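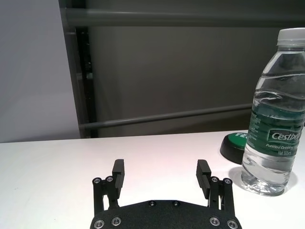
What decides the day on which perch leave the shallow bays of Lake Grerkov? In our records it is the water temperature at two meters of depth, and the wind has only a small part in it.

4.2 Departure from the bays

The catch data come from anglers who fished with a rod from shore or from a small boat. Each angler received a paper diary and wrote down the hours of fishing, the bait, and the length of every perch. In total 200 diaries were given out and 68 came back complete. Diaries with missing hours were not used, because the catch per hour could not be calculated from them.

Figure 3. Setup on the white tabletop: gripper with black palm plate and upright finger pad.

In the Rutley bay the catch per hour stayed high until the water cooled below eleven degrees. After this it fell quickly, and in the same week the anglers at the Lollport breakwater began to report larger fish. We understand this as a movement of the same stock, although we did not tag enough perch to prove it. The tagging by Vega Moya covered 1,000 fish, and most of the tags that were returned to us came from the bay where the fish was released.

The Peng inlet behaves differently. A cold stream enters there, and the perch seem to leave it earlier than the other bays. The anglers knew this already. Several of them wrote in the diary that they do not fish the inlet after the first night frost, so our effort there is low and the result should be read with care.

Bait had a clear effect on size but a weak effect on number. Worms gave many small perch, and live minnows gave fewer and longer ones. Olga Núñez repeated the calculation with the worm hours removed, and the date of departure did not change in any bay except Peng. We therefore keep all baits together in the next section, where the ice fishing catches of February are compared with the autumn ones.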